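Preguntas frecuentes sobre la parada de la célula Lowther
Actualizado: 2026-07-07

¿Qué falló?
El brazo derecho se detuvo con la pinza cerrada y el programa siguió marcando la tarea como completada. Tusska lo llama «discrepancia de agarre». Nosotros lo llamamos fallo: el registro daba por guardada una herramienta que seguía fuera del estuche.

¿Fue un caso aislado?
Eso dice el proveedor. En la serie de Erbridge hubo 13 discrepancias en 500 ciclos, y no todas con la misma herramienta. Cuesta aceptar la palabra «aislado».

¿Con qué material se trabaja?
Con un estuche de herramientas corriente, negro, de plástico moldeado, que incluye un destornillador y unos alicates. El mango del destornillador es estrecho y lleva relieve, y ahí sospechamos que el sensor de fuerza se confunde. Tusska no ha querido confirmarlo.
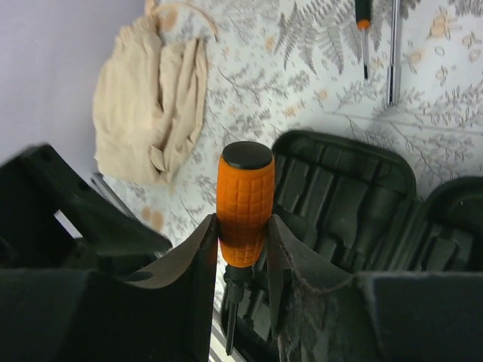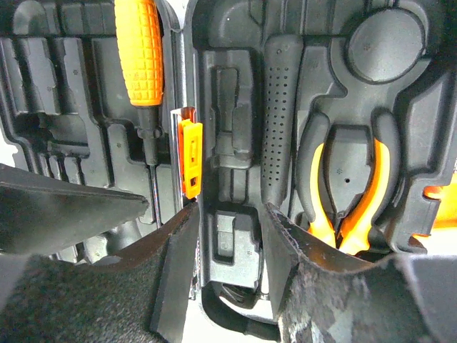
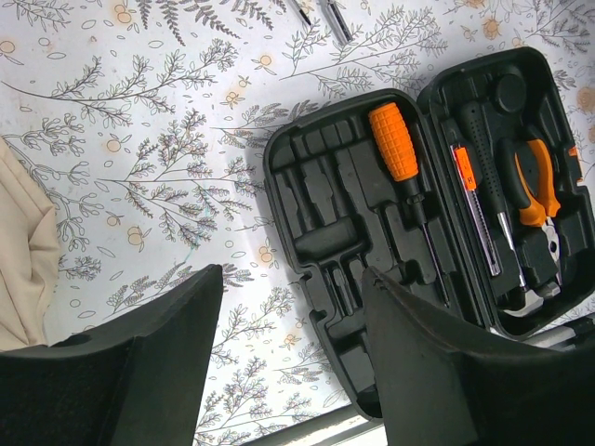
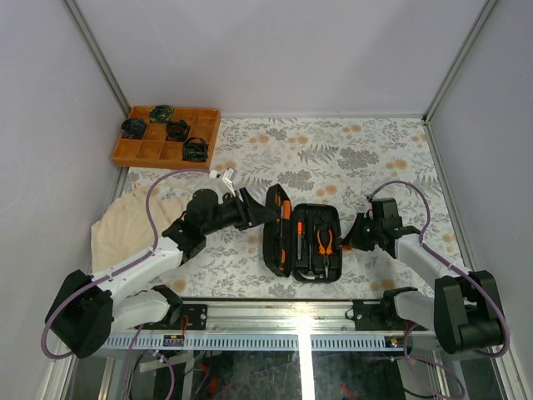
Trabajo con el estuche abierto. Las tres primeras, desde la muñeca del robot; la última, vista general de los dos brazos.

¿Lo arregla la versión de octubre?
Está por ver. Las notas prometen una «detección mejorada» sin decir qué se mide ni con qué umbral. Pikdale la probó durante 200 ciclos sin incidencias, pero solo con alicates. Poca prueba nos parece.

¿Hay riesgo para las personas?
Con el brazo parado y los motores con tensión, sí. No meta la mano para soltar la pieza, aunque la pantalla indique «reposo». Pulse la parada de emergencia, corte la alimentación y sujete la herramienta solo cuando se apague el piloto del controlador.

¿Puedo fiarme del contador de ciclos?
No para esto. El nuestro marca 3,965 e incluye los intentos fallidos. Anote los fallos aparte, con la hora y la herramienta.

¿Cubre la garantía las almohadillas de los dedos?
Tusska las considera consumible. Hemos reclamado por escrito y seguimos sin respuesta.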